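Collecting Demonstrations for Drawer and Tabletop Tasks in a Kitchen Cell
Final project report, Grillolwood robotics laboratory course
December 2025

1. Purpose

The project set out to collect a demonstration set large enough to train a single imitation policy on four kitchen tasks, and to record which parts of the collection procedure limited the quality of the data. The policy code was supplied by the course and was not modified. Everything reported here concerns the demonstrations.

The four tasks were:
open the drawer
place a snack bag in the open drawer
take a named item out of the drawer
close the drawer with at least one item inside

The set as collected contains 1758 episodes. After review, 139 episodes were rejected, leaving 1619 for training. The original plan called for 4000. Section 6 covers the difference.

2. Cell

The kitchen cell is the counter mock-up known in the lab as Gallardo. It has a marble-patterned work surface with ordinary kitchen items placed on it as distractors. Distractors were left in view for every task. An earlier set, collected in February by another group on a bare table, trained a policy that failed when a toaster was placed within view, and we wanted to avoid repeating this.

Control was by leader-follower teleoperation. The operator moves a passive leader arm and the follower tracks its joint positions. Gripper opening is mapped from a trigger on the leader. The second arm in the cell was held in its rest pose throughout and its joint values were logged but not used as a policy input.

Logging was done with Zetley, the recorder written for the course. Zetley stores joint positions, gripper opening and all camera streams under one clock. It does not check that a stream is alive before an episode begins. This caused some of the rejected episodes (Section 5).

3. Camera views

Three kinds of view were kept: one looking straight down on the counter, one from the wrist of the working arm, and one looking across the drawer toward the toaster oven. The overhead view gives the layout but loses whatever is under the arm. In many overhead images the cutting board is partly or mostly hidden. The view across the drawer shows the contents of the drawer well and gives the height of the fingers relative to its rim.

The wrist view is the least consistent of the three. Close to the wood it softens, and glare removes the grain on one side. It was retained anyway, because without it the policy had no usable view of the fingers during the last part of a grasp.
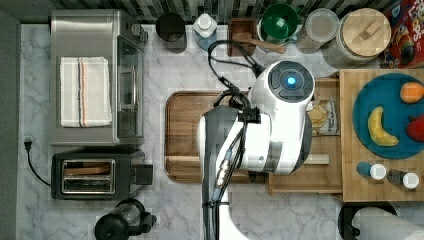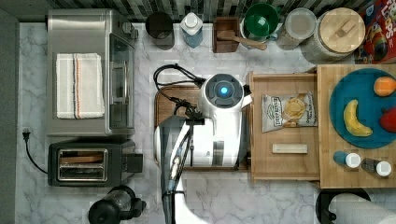
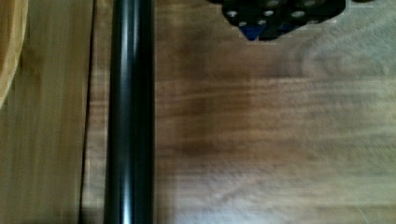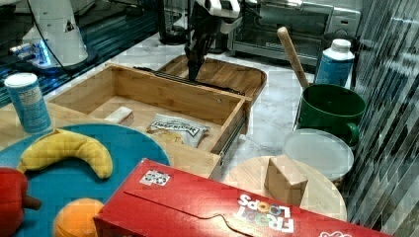
Figure 1. Camera views from the kitchen cell. First and second: overhead. Third: wrist. Fourth: view across the open drawer, with the gripper behind it.

4. Procedure

Each session began with the arms in their rest pose. The operator drew a task and a layout card from a list generated by a short script called Jurnon. A layout card gives the position of the plate, the item that goes in or near the drawer, and which small items stand close to the plate. Objects were placed by hand to match the card. No attempt was made to place them exactly, as small differences were wanted.

An episode started when the operator pressed the foot pedal and ended on a second press. The operator was told to do the following:

Begin moving within one breath of the pedal press.
Do not pause above the object.
If a grasp fails, retry once without returning to rest.
Release fully before backing away.
Press the pedal only after the arm has stopped.

Retries were kept on purpose. A set containing only clean grasps gives the policy no example of recovering from a missed one. Episodes with a retry carry a flag, so they can be removed later if another group wants clean data.

Task labels were written before the episode, from the card. Labels written afterward were tried in the pilot and dropped. Operators tended to describe what they had done, including mistakes, and the wording drifted between sessions.

5. Review and rejection

Every episode was played back at increased speed by someone other than the operator. The reviewer saw the overhead and wrist streams side by side and opened the third view when the drawer contents were in doubt. Grounds for rejection were a dead or frozen stream, the wrong object handled, a hand in view after the start press, and a pedal press made while the arm was still moving.

Frozen wrist streams were the most common problem. The stream would hold its last image and Zetley would go on writing it with fresh time stamps. In playback this looks like an arm that is standing still, and it was first noticed only because the overhead view showed the arm moving. We now compare consecutive wrist images during motion and stop the session if they are identical.

Snack bags were the hardest items to review. A foil or clear-window bag changes shape between episodes, and from overhead it is not always possible to tell whether the fingers hold the bag or are pressing on it. Reviewers disagreed on these more than on any rigid object. In disputed cases the gripper opening trace was used: if the opening stayed above the closed value while the arm lifted, the episode was accepted.

6. Shortfall against the plan

The figure of 4000 was set from the pilot, where a session consisted of one task repeated without changing the layout. Resetting to a new card takes longer than the demonstration itself for three of the four tasks. Only opening the drawer is quick to reset. We considered using fewer cards and repeating each more often, and decided against it after a trial policy trained on repeated layouts reached for the old bag position when the bag had been moved.

Operator fatigue also limited session length. Late episodes in a long session show slower approaches and more pauses, in spite of the instruction. They were not rejected for this, but the session order is stored with each episode.

7. Remaining work

The stream check should be moved into Zetley so that it runs for all groups. The layout cards do not vary the toaster oven or the other large items, and a policy trained on this set may depend on them. The wrist camera exposure was left on automatic and should be fixed before any further collection. The accepted episodes, the layout cards and the review notes are stored on the course drive under Gallardo, with the rejected episodes in a separate folder.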